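Stumura green felt table cover: a review after one season of folding

Posted Tuesday, September 11, 2018

I fold a lot of jeans. The resale shop I run with Parvathi Alva takes in denim by the bag, and every pair has to be looked over, measured and folded before it gets a tag. We used to do this on a bare melamine counter. The trouble with a slick counter is that one leg slides off while you are squaring up the other, and the cuffs never line up.

The Stumura cover is a sheet of dark green felt with a stretch hem that goes around the table edge. Ours is the larger size, pulled over an old Skaltberg worktable with rounded corners. Fitting it took two people and 7 minutes. It came folded in a flat bag and the creases were gone in a couple of days.

Grip is the main thing you are paying for and it is good. Heavy denim stays where you put it. You can lay out a pair, fold one leg over the other, and the bottom leg does not creep. Light shirts are a little worse, because the felt holds on to them and you have to lift when you would normally slide. For T-shirts I still use the counter.

The color was the part I had doubts about. I wanted gray. After a summer with it I would pick green again for jeans, as the blue shows up clearly and so do faded spots and contrast thread. Parvathi checks hems and pocket seams right on the table now and does not carry things over to the window.

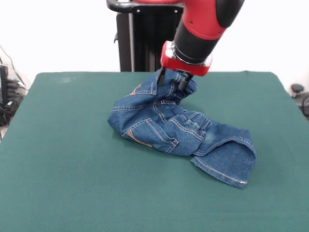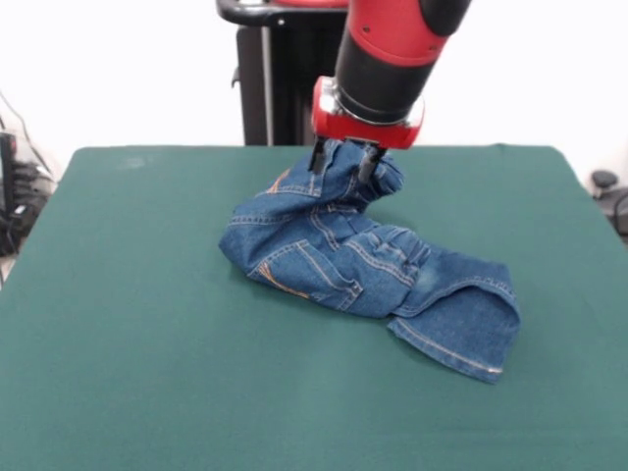 Faded blue jeans on the green cover, lying in a heap.

Now the complaints. Felt marks. Ours has pale smudges that a lint roller does not remove, and a damp cloth only spreads them. You get used to it, but if customers see your table you may not like it. Lint is the other problem. Dark fabrics pick up a few green fibers in the first week or so, then it settles down. I would not put black wool on a new one.

The hem elastic is fine on three sides. On the fourth it rides up near one corner and I have pinned it underneath. Yvonne Sowerby at the Grostbridge store has the same cover and says hers has stayed put, so this may come down to the table.

I also tried the Rao cover, a rubber-backed mat that costs less. It does not move at all, but it stops short of the table edge and pant legs catch on the lip. We sent it back.

Would I buy the Stumura again? For denim, yes. For mixed laundry at home I would save the money – a folded blanket does nearly as well if your table is small.

Good: grip, color, full coverage of the table.
Bad: smudges, early lint, one loose corner.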